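How to sort dark clothes before they go back on the rail

Dark garments pick up lint and lose their shape faster when they are pushed onto a rail in a hurry. Sorting a short rail takes 25 minutes and needs a clean mat, a clothes brush and enough hangers.

1. Lay the mat out flat. A woven plastic or straw mat is better than a bedspread, which sheds fibres on to black cloth. Shake it outside first.

2. Take down one piece at a time. Spread it on the mat, close any zips and brush from the collar downwards.

3. Check the hem and cuffs. Put anything that needs mending in a bag by the door. 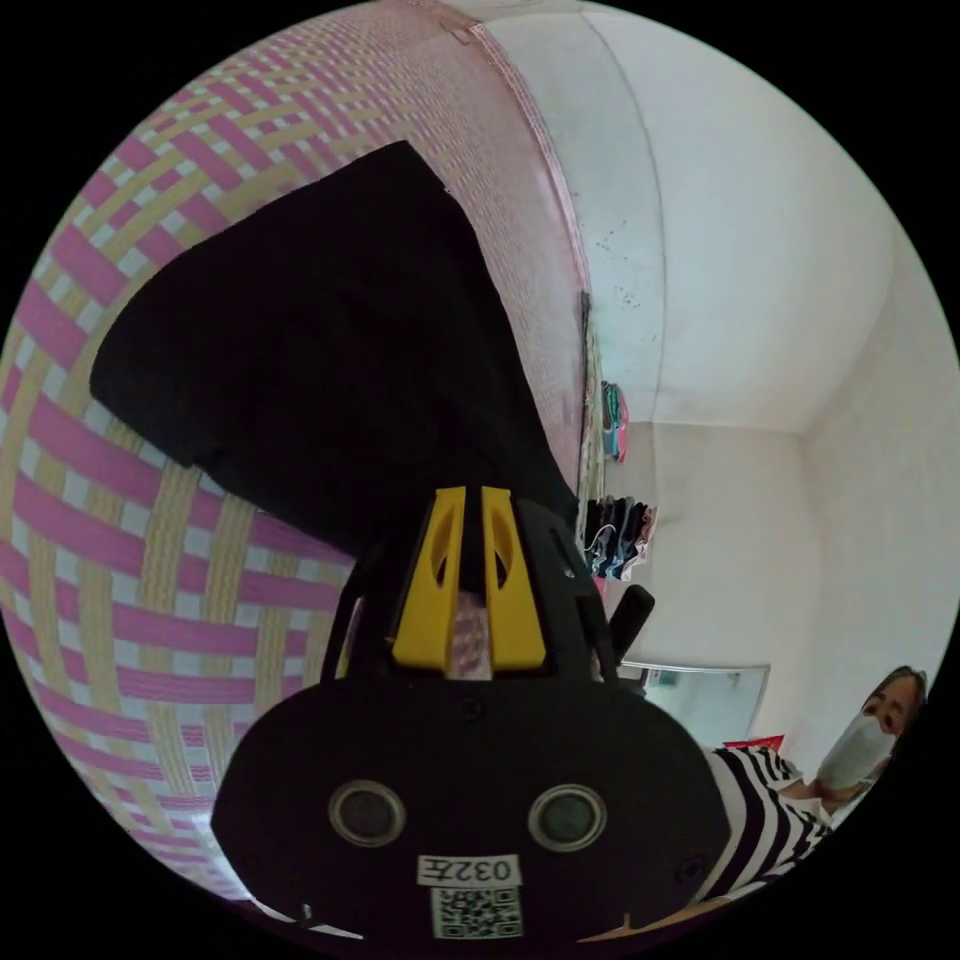 Black fabric on the woven mat, with dark clothes hanging by the wall.

4. Hang by weight. Heavy items go at the wall end, shirts and thin tops next to them. Leave 2 cm between hangers. Knitwear should be folded and kept on a shelf.

5. Keep colours apart. Black, grey and navy can share a rail. Brighter things are easier to find in a separate bundle.

The Flotik clothes brush we use has a 167 mm head and does a coat in a few strokes. A damp rubber glove works nearly as well.

Brush the rail itself before you finish, and wipe the mat with a cloth. Repeat every 7 weeks, or sooner in winter when coats are worn daily.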